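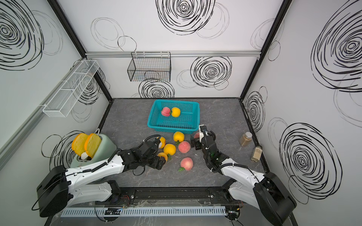 Does a post-election audit mean anything if the county picks which ballots get checked?

Our clerk in Navarrete says 2 percent of precincts were pulled for the hand count and everything matched. I asked how they were picked and got "standard procedure." Am I wrong to be suspicious?

plalon1937
Not much, in my opinion. The draw should be random and done in public after the unofficial totals are posted. If the office knows ahead of time which boxes will be opened, a clean match tells you very little. Ask for the written selection method and the tally sheets. Ours covered 1147 ballots out of almost 3000, and I still had to ask twice for the paperwork.

Plirik
they all say it matched. never seen one that didnt

grollovau_voter
Check your state's rules before you accuse the clerk of anything. Some states set the draw by law and the county has no say. I'd want to see the dice roll or the seed number myself, though. A press release doesn't cut it.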